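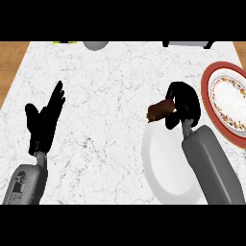 White marble with fine grey veining, bright in the middle of the counter.

Section 4: Setting up for night shooting on the street

Okay, you've got the Gullora body charged and the strap on, and you've read the daytime section (or skipped it, I won't tell). Now for the part I wrote this guide for. I've been walking around after dark with this camera for two winters and most of what I know came from messing up whole evenings, so please borrow my settings and save yourself some cold fingers.

You'll need the camera, one lens, two batteries and a small cloth. That's it! Leave the tripod at home for this section. Tripod work is in Section 5.

Before you leave the house

1. Turn the mode dial to M. If the dial won't move, press the little button in the center of it while you turn.

2. Open the menu, go to Shooting, then Auto ISO, and set the upper limit to 6400. You can go higher later once you know how much grain you can live with. I like a lot of it. Ieva Vanags, who proofread this section, likes none at all and tops out at 3200, and her prints are lovely, so try both.

3. Set the shutter to 1/125. People walking stay reasonably sharp at that speed. For people standing at a bus stop you can drop to 1/60 and get a cleaner file.

4. Open the lens up as far as it goes. On the Tomovetti 35 that's f/2.

5. Set the white balance to a fixed number. I use 4000 K. Auto white balance will chase every street lamp and shop sign, and you'll end up with a series where no two frames match.

6. Switch the file type to RAW, or RAW plus JPEG if you like having something to send to friends on the way home.

7. Turn the screen brightness down to its lowest step.

Note: Step 7 is the one people skip. A bright screen in a dark street makes every picture look better exposed than it is, and then you get home and everything is mud. Use the histogram. If it's all piled up against the left edge, you're too dark, whatever the screen says.

Saving it all to a custom slot

8. With everything set, hold down the Menu button until the word Save comes up.

9. Pick slot C2 and press OK. (C1 is where we put the daytime settings.)

10. Turn the camera off and on again, then switch to C2 and check that your numbers are still there. On firmware 1643 the white balance sometimes slips back to auto the first time you save. If it does, just set it again and save again - it sticks the second time.

Focusing when there's hardly any light

Autofocus gets lost in fog, in rain and under bridges, which are sadly the best places to be. I switch to manual and focus by distance.

11. Slide the switch on the side of the lens to MF.

12. Turn the focus ring to 4 meters and leave it there.

13. Find something at that distance, a lamp post or a parked bike, and take a test shot. Zoom in on it. If it's soft, nudge the ring a hair and try again.

14. Now walk so that your subject is at that distance. It feels silly for the first evening and then your feet just learn it!

Caution: Turn off the focus assist lamp before you go out (Menu, Focus, Assist lamp, Off). It throws an orange beam right into people's faces. I-hsuan Kao and I once lit up an entire tram platform with it and I still blush.

Metering for lamps, signs and wet pavement

15. Set metering to Highlight. The camera will protect the bright parts and let the shadows go dark, and that's most of what makes a night picture feel like night.

16. If you want detail in a face, step toward a light source before you touch the exposure dial. Shop windows are great. So are phone booths, if you can find one.

For the moody, old-movie look, stand where the light comes from behind your subject and wait for somebody to cross it. Steam, drizzle and dirty windows all help. I've stayed on one corner for an hour and gone home happy with a single frame.

Caution: The Gullora is not weather sealed at the battery door. In steady rain, keep it under your jacket between shots and wipe it with the cloth. When you come in from the cold, leave it zipped in the bag until it has warmed up, or the lens will fog inside and out.

If the pictures come out wrong

Everything is orange: the white balance has gone back to auto, or you're under old sodium lamps. Try 3200 K.

Rings of color around lamps: take the filter off the lens. Cheap ones are the worst for this, but my nice Horkex does it too.

Stripes across the picture: that's flicker from LED signs. Slow the shutter to 1/60, or 1/50 if your local power runs at 50 Hz.

Battery dies early: cold does that. Keep the spare in an inside pocket and swap them back and forth.

Last updated 22 March 2026. Tripod and long exposures are next, in Section 5.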